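Paint Notes: Choosing a Gray for North-Facing Rooms

Members keep asking why a gray that looked right on the card reads purple or green once it is on the wall. The short explanation is that very few grays are neutral. Most are a white base tinted with black plus small amounts of one or two other colorants, and the eye picks up those colorants when the light is cool and even.

North light is the hard case. It carries little warmth at any hour, so a gray with a trace of violet will lean lavender, and one with a trace of yellow oxide will lean green. Gloss level matters too. A matte finish scatters light and shows the tint evenly across the wall, while an eggshell finish picks up reflections from floors and trees outside.

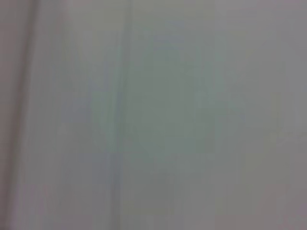
Pale gray, shifting between lavender and green casts.

Rizal Sembiring tested two products for this issue, Kalent Interior Matte and Bromeck Wall Flat, each brushed onto primed board in two coats. The boards were moved around a north-facing bedroom and viewed morning, midday and evening, then again under the ceiling light. Kalent held its color better in daylight. Bromeck covered old beige more evenly but went noticeably cooler after dark under a 4000 K bulb. A 2700 K bulb corrected most of that.

If you are sampling at home, use a board at least 10 inches on each side and leave a white border around the paint. Do not brush test patches straight onto the existing color — the old wall will bias your reading. Stand the board upright against the wall, and check it in the corner farthest from the window as well as beside it. Let the second coat dry overnight before you decide anything.

Izzati Pangaribuan has updated the tint chart, which now lists 211 grays sorted by undertone, with light reflectance values where the maker gives them. For a north-facing room we suggest starting at a value of 56 or higher. Printed copies are at the front desk. Corrections to the chart go to Fikri Lau before the June issue.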